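Table & Kitchen Boards > Storage and Organizing > Utensils
Thread: Wooden chopsticks, cup or drawer?
Page 1 of 1

plumline67
Posted Saturday, September 7, 2024
We eat with chopsticks most nights and I'm tired of how we keep them. Right now they live in the flatware drawer in the long slot on the side, and they slide under everything. The tips get chewed up by the forks. I've been thinking of getting a cup for the table so people can just take a pair. My other half says a cup on the table collects dust and crumbs and the drawer is fine.

They are plain wooden ones with a printed grip. Not lacquered all over. Who keeps theirs standing up, and is it tips up or tips down?

oatmeal_stan
Drawer. Get a divider with a lid. I used a cup for years and every time somebody reached across for the soy sauce the whole thing went over.

Rivetgirl
Cup, tips up. Wire mesh if you can find one tall enough, so air gets to the bottom. A solid ceramic cup holds water if you put them away damp, and the bottom ends go dark and start to smell. I threw out a whole set that way.

Mine is from a stationery aisle. It was sold as a pencil cup and I paid $8 for it at Nassar. The ones sold for kitchens are the same thing at twice the price.

oatmeal_stan
Pencil cups are too short and too light. Put long chopsticks in one and the weight is all up top.

Rivetgirl
Mine has never tipped over.

kettle_and_co
Tips up is wrong, sorry. The tip goes in your mouth. If it stands up in the open air, it catches whatever is floating around the kitchen, and everyone's hand brushes past it when they pull out a pair. Tips down in a clean cup, or lying flat in a box.

Rivetgirl
Tips down means the part that goes in your mouth is sitting in whatever is at the bottom of the cup. Dust, crumbs, drips. I'd take the open air.

plumline67
OK, so that's one vote for each. I should have said we wash by hand and they dry on a towel first, so they shouldn't be going in wet.

I did try it this afternoon with the chopsticks we have. Black mesh cup, the kind with a solid band at the rim, on the dining table with the striped cloth on. They're the ones with the red grip and the little white flowers.

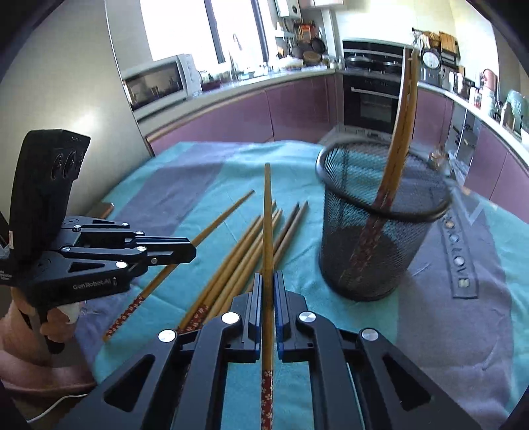 My worry is the height. The wood goes well past the rim, so if the cup is near the edge of the table somebody's sleeve is going to get it. I could keep it in the middle, but then it's in the way of the hot dishes. The other choice is a taller cup, and then the short pair we keep for the kids would disappear down inside it.

Also they don't go in as neatly as I pictured. They lean on the rim and point off to the side.

bramblehutch
That leaning is normal. A cup with one or two in it always looks like that. Once it's fuller they hold each other up. If you only have enough for the family, get a narrower cup.

I like the red grips by the way. We had some with a similar flower band and the print wore off where the thumb sits, but it took a long time. Don't soak them.

oatmeal_stan
A narrower cup tips easier. You're making my point for me.

bramblehutch
Then put a weight in it. I have a flat stone in the bottom of mine. It comes out when I wash the cup.

kettle_and_co
And how often is that?

bramblehutch
Sundays, with the salt and pepper. It's a cup, it takes a minute.

Dorsal_Fin
I ran a lunch counter for a while and we went through a lot of reusable chopsticks. We had 151 pairs at the start and I stopped caring about pairs after the first month, because every pair got split up. What mattered was:

Dry them all the way, overnight, lying down with space between them.
Sort them with the thick ends together before they go into anything.
Look at the tips once a week and pull any that are split or fuzzy.

Customers took them from a cup, tips down, so they only touched the grip end. At home I do it the other way up because it's just us. I don't think it makes any difference in a house.

Rivetgirl
Sorting them thick ends together is good advice. If you dump them in any old way you end up with half up and half down and you have to look at each one.

plumline67
Dorsal_Fin, thanks. Do you oil them? Mine are starting to look dry toward the tips.

Dorsal_Fin
Once in a while, food grade mineral oil, a few drops on a rag. Wipe off the extra and leave them out on a towel until the next day. Skip the printed part, it doesn't need it. Don't use olive oil or any cooking oil, it goes sticky.

tessellate
Walnut oil is fine if nobody in the house has a nut allergy. It hardens up instead of going sticky.

Dorsal_Fin
Maybe, but I'd still tell people mineral oil. You don't know who is coming to dinner.

oatmeal_stan
I'll say it again, the drawer is fine if you fix the drawer. The Rerunitz divider is adjustable and the long compartment fits full-length chopsticks with room left. Mine has been in there since last November and nothing slides anywhere. It's clean, it's out of sight, and the table is free for food.

tessellate
I have the Rerunitz one too. It's good, but check your drawer first. It needs 315 mm of depth on the inside, and mine was just short, so I had to trim the back rail.

plumline67
Our drawer is shallow front to back, so that may settle it. I'll measure tomorrow.

kettle_and_co
If the drawer is out, look at a lidded box. Ditindale makes a long one that sits on the table like a napkin holder. They lie flat, the lid keeps the dust off, and it can't tip.

bramblehutch
A box is fine until you have greasy fingers and need to open a lid.

kettle_and_co
You set the table before you eat.

bramblehutch
You do, maybe. Somebody here drops one on the floor every meal and gets up for another.

plumline67
Measured it. The drawer is too short for the divider and I'm not trimming anything. We're going to use the mesh cup on the sideboard, tips up, and bring it over at dinner. The other half is OK with that as long as it goes back after. If it gets knocked over in the first week I'll look at the box.

oatmeal_stan
Let us know when it gets knocked over.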